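Kitchen Companion and Cook wanted for the Kobzar supper house, Brernmont

Posted May 17, 2025 by Jayanthi Chettiar

We are looking for a cheerful, steady sort of person to cook with us from September, and if you have ever fed a long table of hungry people and enjoyed it, do please read on.
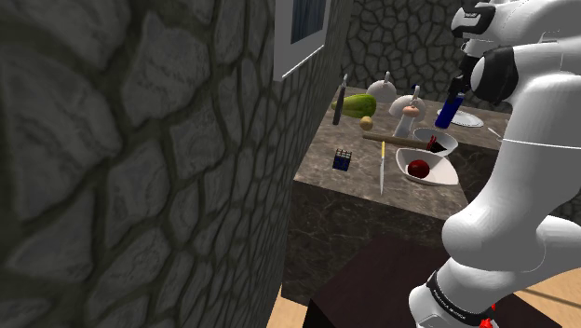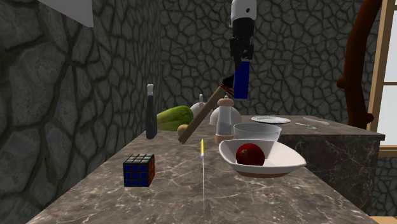

Stone walls and a veined counter: the look of the kitchen

Reading time: 2 minutes

Kobzar is a small supper house on the hill road out of Brernmont. We serve one meal an evening, the same for everybody, at two long tables, and we have done it that way ever since Ottar Lindholm first put a pot of barley soup in front of his neighbours and found they wanted to come back. Ottar still bakes the bread. He starts early, he hums, and he will want to talk to you about rye whether or not you have asked.

The post is for 30 hours a week, spread over four afternoons and evenings. You would plan the menus with Shobha Kurup, who has run our kitchen for years and has a great gift for making a sack of turnips interesting, and you would take charge of the stove yourself on two of those evenings. There is some lifting, a fair amount of peeling, and a good deal of washing up, which we all share (yes, Ottar too).

We don't mind where you learned to cook. It might have been in a hotel, a school canteen or your grandmother's back kitchen. We would like you to be comfortable making vegetarian food, to hold a food hygiene certificate or be willing to get one, and to be kind when things are running late – they do run late, particularly when the Dreser bus is full. Some knowledge of preserving would be lovely, as the plums all arrive at once and we put up 300 jars every autumn.

Pay is 502 a week, with your supper on working days and as much bread as you can carry home. If you are moving from further off, we can put 2,000 towards the cost of settling in, and Heidrun Eberhard has a room to let above the old post office which she would be glad to show you.

To apply, please write us a letter, by hand or typed, telling us a little about yourself and describing a meal you were pleased with. Post it to Dinesh Thevar, Kobzar, 564 Hill Road, Brernmont, or leave it at the side door any afternoon. Dinesh will reply to everyone. We shall invite a few people to come and cook a simple lunch with us, with ingredients and travel paid for, and you are welcome to bring your own knife.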